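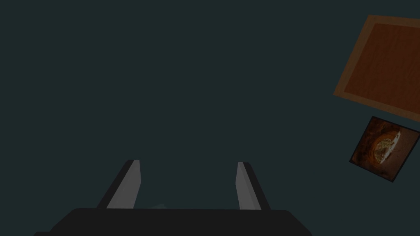

4. Setting up the ventilation and heating in a Zillden studio

Search this handbook Go
Posted in March by the Plalville housing desk
334 shares 2 comments

This section applies to the single-person studios in the converted office block at Golladgate. It is for the support worker handing over the unit and for the incoming tenant. The older flats on the Plalville site have a different boiler and are dealt with in section 6.

Before you start

You will need the tenancy pack, the meter key and the small hex key taped inside the cupboard door. The electricity supply must be on at the consumer unit. Do not remove the fixed panel under the Kawaguchi ventilation unit. It covers live terminals.

4.1 Electricity meter

1. Put the meter key into the slot and wait for the display to show a balance.
2. Write the balance and the meter reading on the handover sheet.
3. Press the blue button once to show the debt screen. It must read zero. If it shows any other figure, stop and ring the housing desk before the tenant signs.
4. Take the key out and hand it to the tenant.

Note: a new key is not registered until the first top-up. The emergency credit will not work before then.

4.2 Ventilation unit

1. Open the window for the length of the test.
2. Turn the isolator switch above the door to ON. The green lamp lights after a short delay.
3. Turn the dial to setting 2 and leave it there. Settings above this are for drying out after a leak or repair.
4. Hold a sheet of paper against the extract grille. It should stay in place by itself.
5. Close the window and repeat step 4.

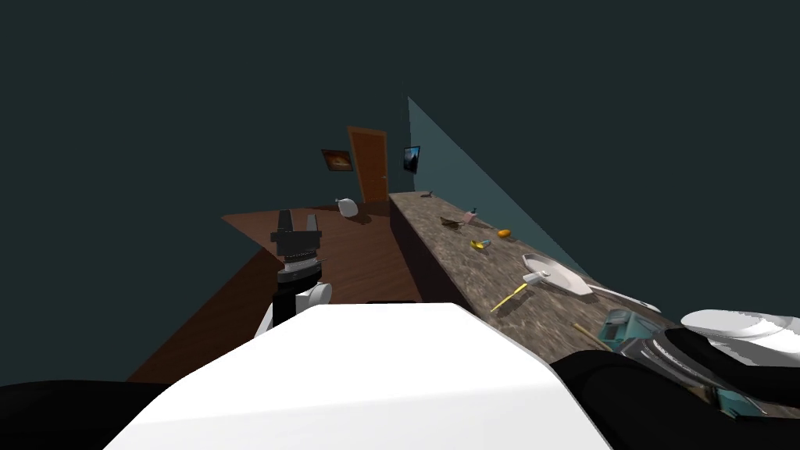 Fig. 4b. Wooden floor and door in the far wall.

If the paper drops at step 5 but not at step 4, check the gap under the entrance door. It should be 14 mm from the finished floor. Draught strips fitted by an earlier tenant must come off – they starve the unit of air and the bathroom will grow mould within a season.

4.3 Heating

1. Set the clock on the wall panel. The panel does not change to summer time by itself.
2. Choose programme A (out during the day) or programme B (at home during the day). Ask the tenant which one suits them.
3. Set the comfort temperature. The panel allows up to 26 degrees and will ignore anything higher.
4. Press and hold OK until the padlock sign goes out.

Leave the heater running while you go through the rest of the tenancy pack. The first warm-up of a unit that has stood vacant is slow, and a faint smell of dust from the heater is normal.

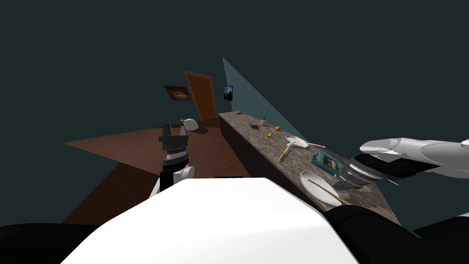
If the smell is sharp or there is any smoke, switch off at the isolator and leave it off. Do not restart the heater to see whether the fault comes back.

Caution: clothes must not be dried on the heater. Each floor has a drying room, open until 9 pm.

4.4 Signing off

1. Record both settings, 4.2 and 4.3, on the handover sheet.
2. The tenant and the worker both sign. The tenant keeps the top copy.
3. Return the hex key to the cupboard door.

Comments (2)
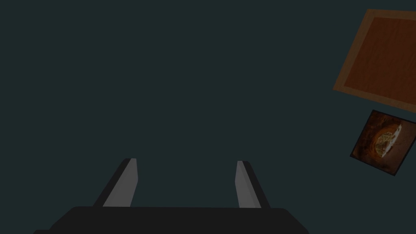
Shota Mizuno wrote that the panel in his studio went back to programme A after a power cut, and asked whether the settings had to be entered again each time. They do on panels with a grey cover. Panels with a white cover keep the programme but lose the clock, so only step 1 of 4.3 needs repeating.

A second comment asked for the drying room hours to be put up in the lift. This has been passed to the Golladgate office.

Next: 5. Post, bins and bicycle storage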